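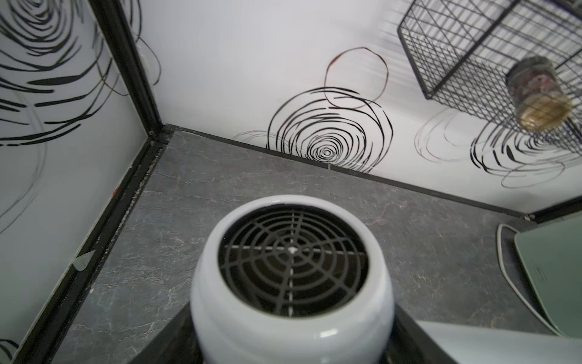

Cleaning the intake grille on a hair dryer

Last revised August 28, 2019

Applies to: corded hair dryers with a round intake at the rear of the barrel. Models with the intake in the handle are covered on a separate page.

A hair dryer draws air in through the rear grille, passes it over a heating element and pushes it out at the nozzle. Lint, hair and dried styling product collect on the grille and on the mesh behind it. As the openings close up, less air reaches the element, the barrel runs hotter and the thermal cut-out begins to trip. A dryer that stops after a few minutes and restarts once it has cooled should be cleaned before anything else is suspected.

The procedure takes 6 minutes on a dryer that is cleaned regularly, and longer on one that has never been done.

What you need

A dry toothbrush with soft bristles
A wooden cocktail stick
A vacuum cleaner with a narrow nozzle
A lint-free cloth
Mild washing-up liquid and warm water (removable grilles only)
A torch

Do not use a metal pick, a needle or a screwdriver tip on the grille. The fan and the motor connections may be within reach of a long thin tool.

Preparation

1. Switch the dryer off at the handle, switch off at the wall and pull the plug out. Allow it to cool for at least half an hour if it has just been used.

2. Set the dryer on a firm, flat surface with the intake facing upwards. A dark surface is preferable, as pale lint shows up on it. If the barrel rolls, wedge it with a folded towel on each side.

3. Shine the torch through the grille at a low angle. Light from directly above reflects off the plastic and hides the mesh.

Identifying the grille

Three types are in general use.

Fixed. The grille is moulded or glued into the housing. There is no gap at the rim and no notch for a fingernail. Concentric rings crossed by spokes are a common pattern, but the pattern alone does not tell you whether the part comes off. Check the rim.

Twist-off. A small arrow or padlock symbol is usually moulded near the edge. The cap turns anticlockwise by a few degrees and lifts away.

Pull-off. There is a shallow notch at one point of the rim. The Varma 933 is of this type, and its notch is on the side nearest the cord.

If a cap does not move under light finger pressure, treat it as fixed. The retaining lugs are thin and replacements are not sold separately for most models.

Cleaning a fixed grille

1. Hold the vacuum nozzle just clear of the grille and run it for ten seconds.

2. Brush along the rings, then along each spoke from the hub to the rim. Brushing straight across the rings drives lint down into the gaps. Keep the vacuum running beside the brush.

3. Use the cocktail stick for anything packed into the corners where a spoke meets a ring. Insert the point no deeper than the thickness of the grille.

4. Vacuum again, then inspect with the torch. The mesh should show an even texture. A dull grey patch is lint still in place.

5. Wipe the housing with the cloth, barely damp — never wet — and dry it at once. Glossy housings show smears, so finish with a dry corner.

Cleaning a removable grille

1. Take off the cap and lift out the mesh if it is a separate piece. Note which side faced outwards.

2. Soak both parts in warm water and washing-up liquid for ten minutes. Hairspray residue may need a second soak.

3. Brush, rinse and shake off the water. Leave the parts on a towel overnight. Do not dry them on a radiator, as the mesh frame can warp.

4. While the cap is off, vacuum the opening. Do not brush the fan.

5. Refit the mesh and the cap. The cap should seat flush all the way round. Never run the dryer without it.

Testing

Plug in and run on the cool setting for one minute, pointing the nozzle away from you. A puff of dust at the start is normal. Move to low heat for one minute, then high heat for two. Stop and unplug if there is a smell of burning that does not clear, a rattle, or a visible glow that is brighter on one side of the element.

Note on the Plurkora 1,458 W travel dryer: the cut-out on this model needs up to 20 minutes to reset — longer than most. Wait the full time before testing.

How often

Monthly for daily use, and every three months otherwise. Dryers kept in a shared changing room or a bathroom with carpet need it more often. At the Enport pool, the wall units are done weekly from May onwards.

If cleaning does not cure the cut-out, the thermostat or the motor is the likely cause. The Ullham repair bench accepts dryers for testing. Bring the nozzle attachment as well, as a blocked or badly fitted nozzle produces the same fault.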